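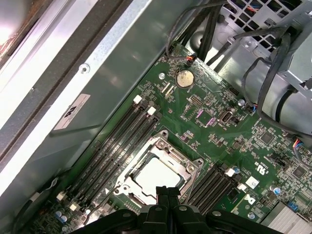 Las normas de seguridad para celdas robotizadas protegen bien al operario y apenas mencionan la pieza. En el desmontaje de ordenadores esa laguna se paga: un zócalo de CPU abierto no admite contacto lateral, y ningún pliego que yo haya leído fija un límite de fuerza para trabajar junto a él.

En Triseck revisamos 458 ciclos. Casi 10 terminaron con contactos doblados, todos dentro de los márgenes del procedimiento vigente. Nikola Stoyanova propone un umbral por componente - no por celda - y registro obligatorio de cada aproximación. Lo suscribo, con una reserva: el umbral debe verificarse con la pinza montada y cada 7 días.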